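Box Lids, the Bed, and the Small Stuff That Never Has a Home

22 April 2021
by Imel
54 comments | 200 shares

If you've been reading along since January you know I've been working my way through the house one drawer at a time, and that I saved the worst for the end. The worst is small stuff. Chargers, game pieces, little rubbery toys, pill bottles, cases for things I may or may not still own. Closets are easy next to this!

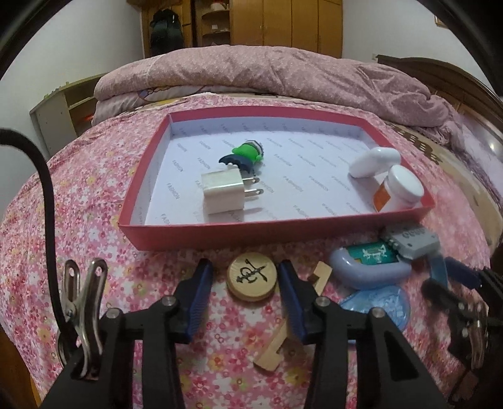
So I do all my small-stuff sorting on the bed now. I tried the kitchen table for years and it was a disaster every time, because dinner comes along and everything gets shoved back in the bag it came out of. The bed has a deadline built in. You want to sleep, you have to finish. It's also soft, so nothing bounces and rolls off under the radiator, and I can walk around three sides of it and reach everything.

One warning about the bed, and I learned it with a pair of earrings: if your sheets are as flowery as mine, small things vanish. A little red bead on a sheet full of little red dots is gone forever. Either throw a plain towel down first or keep everything tiny inside a lid.

Which brings me to lids. I love a shallow box lid. Shoe box lids, gift box lids, the lid from the box my boots came in from Serkus (the boots gave up long before the cardboard did). I used to toss the lids and keep the boxes, and I had it completely backward. A deep box is where small things go to be forgotten. You drop a charger in, then a toy, then a bottle of something, and by the end of the week you're digging. In a lid everything lies flat and you see it all at once. You can also slide one into a drawer as it is, and there's your divider for free.

A few things to look for when you're saving them:

Sides that come up to about the first joint of your finger. Lower than that and round things hop out, higher and you've got a box again.

Corners that are glued or folded tight. If a corner has popped, a bit of packing tape on the outside fixes it. Tape on the inside picks up fluff and crumbs and looks nasty in a month.

A light inside. White or pale is best, and a bit of print on it doesn't bother me. Dark linings are pretty, but try finding a black button on one.

Don't bother with the see-through plastic ones. They crack when you lean on them, and you will lean on them, you're on a bed.

Okay, the actual sorting. I bring one bag or one drawer up at a time. One! I got greedy back in the winter and tipped out three drawers together and ended up sleeping on the couch. I tip it out gently at the foot end, and then I put four or five things in a lid, any four or five, and deal with only those before I pick up more. It sounds slow, but it's the only way I've found to stop myself staring at the whole pile and going off to make tea.

Chargers and adapters first, since they're what everybody in my house yells for. Anything with prongs gets looked at in good light. If a prong is bent or wobbly, or the casing has a crack, it goes in the electronics recycling bag and I don't argue with myself about it. If it looks fine, I read the tiny writing (my phone camera zoomed all the way in is better than my glasses) and write what it belongs to on a strip of masking tape. Stick the tape on a flat side, well away from the prongs. If you can't work out what it goes with, give it a month in a lid by the outlet, and if no one has reached for it by then, off it goes.

Cases next. Any little case with a lid or a zipper gets opened before it's put anywhere. I can't tell you how many empty ones I've carefully stored. I've also found a lost filling, a folded twenty and the spare key to my bike lock, so do open them. If it's empty and you like it, give it a job the same day: hair ties, stamps, guitar picks, whatever. An empty case with no job is just more clutter with a nice shape.

Small bottles want a bit more thought. Check the date and the cap. If the label has rubbed off to the point where you can't read what's in it, it doesn't go back in the cabinet, full stop. For old medicine ask at your pharmacy, mine has a drop box by the door. Bottles you're keeping should go back to the bathroom or kitchen straight away, and please don't leave them in the toy lid if you've got little ones in the house, even for an afternoon. Empty bottles with a good screw cap I wash and let dry overnight with the cap off, and they're perfect for picture hooks or the tiny screws that come with flat-pack shelves.

Rubber and squishy toys go in the sink. Warm water, a drop of dish soap, an old toothbrush for the creases. Dry them really well before you put them away, and don't store them touching anything painted or printed. I had one sit against a plastic pencil box over a summer and the two had to be pried apart with a butter knife! If a toy is sticky even after a wash, a light dusting of cornstarch usually does the trick. Shake off the extra outside.

And then game pieces, oh boy. Wooden ones especially, the discs and the little notched bits and so on, they travel all over the house. My rule is that I don't try to match them up as I go. Every piece of any game goes in one lid, and only at the very end do I get the games down and see who belongs where. Doing it the other way I was up and down the stairs every two minutes.

For wooden pieces, no soaking. Wipe them with a cloth you've wrung out hard and leave them on a towel with some air around them. If the character or number on top is painted, go easy and try it on the edge first. I rubbed half the paint off one of my aunt's checkers once and I still feel bad about it. Pieces with rough edges get a few strokes with an old emery board.

Once a game is complete I put the pieces in a drawstring bag inside the box. The Plesteck bags I used to buy come 38 to a pack, and that was more than I'll ever need, so I've been making them out of worn pillowcases instead. Cut off a corner, fold the raw edge over, run a shoelace through it. Takes no time and you can throw them in the wash.

Leftovers with no game go in a jar on the shelf. I give the jar until the next big sort. Pieces do turn up their families, you'd be surprised, and the ones that don't make good counters for kids learning to add, or markers for bingo, or you can glue a magnet on the back and put them on the fridge. Flat round ones are the best for magnets. Use a strong glue and leave it overnight, I never wait long enough and then they drop off in the night and scare the cat.

A word on labels, as I got a lot of questions last time. I write on the outside wall of the lid with a fat marker. If the cardboard is dark or shiny the marker won't show, so I use a piece of masking tape there too. I don't name things cleverly any more. "Chargers." "Games." "Ask someone." That last one is my favorite, it lives on the hall table and everyone has to look in it before they're allowed dessert.

When the lids are done they go in the dresser, two side by side, and the ones that don't fit get stacked crisscross so they don't sink into each other. Then shake the sheet out over the floor (not out the window, I lost a domino that way) and run your hand across it before you get in. Trust me on that one.

Next up is the sewing basket, which I've been dodging. If you have a good way of keeping bobbin thread from unwinding, put it in the comments, I've tried rubber bands and they go brittle on me.

Filed under: Small spaces
100 likes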